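Bresudero 街区步行习惯访谈 招募参与者
发布日期：2024年9月22日
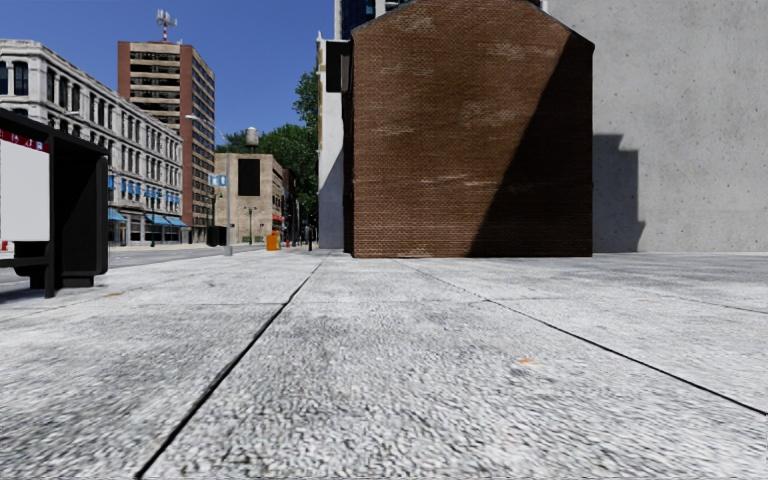

一、项目内容
Bresudero 居民研究小组正在收集街区居民日常步行的情况，包括买菜、接送孩子、换乘公交和饭后散步时走的路线，以及大家为什么绕路、在哪里停下来休息。访谈结果会整理成一份报告，交给 Lins 片区的规划部门，12月在社区图书室公开，任何人都可以借阅。

二、招募对象
年满十八周岁，在 Lins 片区居住满一年，每周至少步行出门三次。使用拐杖、助行器或轮椅的居民同样欢迎报名，推婴儿车出门的家长也在招募范围内。本次共招17人。去年参加过 Wirkemard 问卷的居民可以再次报名。

三、需要做什么
1. 参加一次面谈，用时一个半小时，普通话或粤语均可。
2. 连续8天填写步行记录，纸质本或手机表格任选。忘记填写的日子请留空，不要事后补写。
3. 记录结束后接受一次简短的电话回访。

四、报酬
完成全部三项者可得2000元，回访后十个工作日内转账。只完成面谈的，按四分之一支付。往返面谈地点的公交费凭票另报。

五、个人信息
面谈会录音，文字稿完成后录音即删除。报告中不出现姓名和门牌号。参与者可以随时退出，已经提交的记录可要求销毁。

六、报名方式
到 Jirnow 楼一层服务台领取报名表，填好后投入旁边的信箱，或拨打内线1332登记。联系人：Narayanan Salian。请注明方便接电话的时段，以及是否需要上门面谈。报满即止，未入选者也会收到短信通知。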